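Search the collections guide
Enter keyword Go

Section 6. Registering a donated object

Before you start, please wash and dry your hands. Use the Kadano catalog program on the front desk computer.

1. Give the donor one copy of the gift form and wait until it is signed.
2. Open a new record in Kadano and press Reserve Number. The Astdale series starts at 700, so lower numbers belong to the old card file.
3. Write the number on a paper tag with soft pencil. Tie the tag to the object with cotton thread.

Note: If the object has 2 parts, for example a jar and its lid, both parts get the same number, followed by a and b.

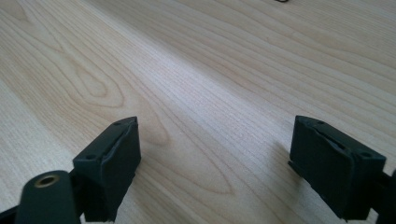
4. Measure height, width and depth in millimeters. Enter them in this order.
5. In the field Story, write what the donor told you, in the donor's own words as far as possible.
6. Press Save, then print the record and put it in the October binder or the binder of the current month.

Caution: Do not use adhesive labels or ballpoint pen on any object. Do not clean the object, even if the dirt looks easy to remove.

If the program refuses the number, do not type another one by hand. Leave the record open and ask Dörte Schmieder.

Contact: Astdale Local History Collection, Registration Desk | © Astdale Local History Collection | Back to top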